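# Cups, Plates and the Everyday Table: Gallery

The Storarbridge Household Collection holds 386 pieces of ordinary tableware, all of them made for daily use in homes, canteens and boarding houses. The present gallery accompanies the Table Setting displays in the Lower Room and was prepared by Tamsin Kincaid and Seul-gi Oh. It replaces the page issued in April.

Pieces are admitted to the collection on the strength of their use. A cup that has been drunk from every morning is of greater interest to the Collection than one that has stood in a cabinet, and donors are asked to record, where they are able, who used an object and at which meals. Over 200 such notes have been received and may be read at the enquiry desk on request. Several are no longer than a line. One, supplied with a child's mug, runs to nine pages and includes a plan of the kitchen.

## Cup and plate

The pairing of a cup with a plate wider than its usual saucer has a long history in working households. The wider plate leaves space for bread, a biscuit or a slice of fruit, and allows a small meal to be carried in one hand. It also catches spills that a narrow saucer would let pass to the cloth. In the notes received from donors the arrangement is described under several names, among them "tea plate", "elevenses plate" and, in one family, "the landing".

Pink was a frequent choice in the ranges sold for family use. Da-eun Ahn, who has catalogued the coloured wares, observes that pale shades were often bought singly to replace a broken piece, and that few complete services in one colour have reached the Collection. The Ambaye gift of 40 pieces is an exception and is displayed together in the second case.

## Pictures
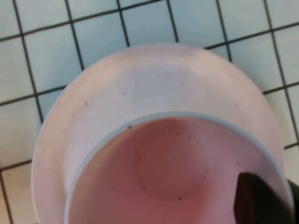 Pink cup on a wide, light pink plate, from directly above.

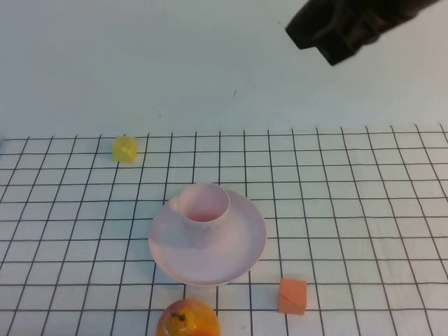 The table with its grid of thin dark lines, against the plain pale wall.

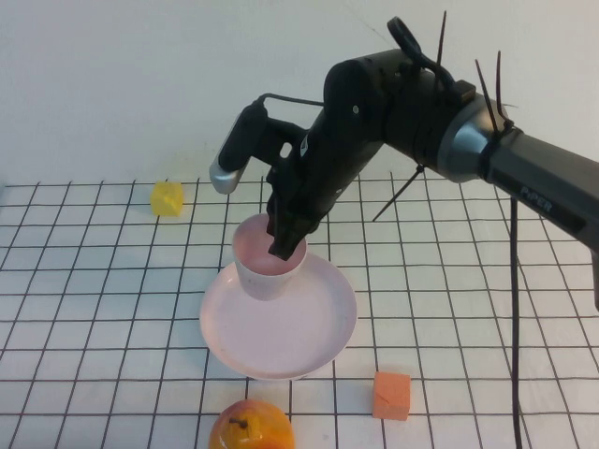
Pale pink cup and round plate, with a yellow block, an orange block and a yellow-orange fruit set around them.

## Using the gallery

Visitors who wish to examine a piece at close quarters may apply for a handling session. Sessions are held in the Lower Room, last one hour and are limited to 3 persons. Applications should be addressed to Chang-ho Maeng and should give the catalogue number of each piece requested. Bags and coats are to be left in the lobby.

Schools may borrow the Onora teaching box, which contains cups, plates and bowls suitable for younger pupils, together with a printed guide by Bok-nam Do. The box is lent for one half-term at a time. Any breakage should be reported when the box is returned, and the fragments kept.

The catalogue of the Dirico bequest is in preparation. Until it is issued, enquiries concerning the stoneware jugs and the enamel plates should be made in writing.

Page last revised December 25, 2021.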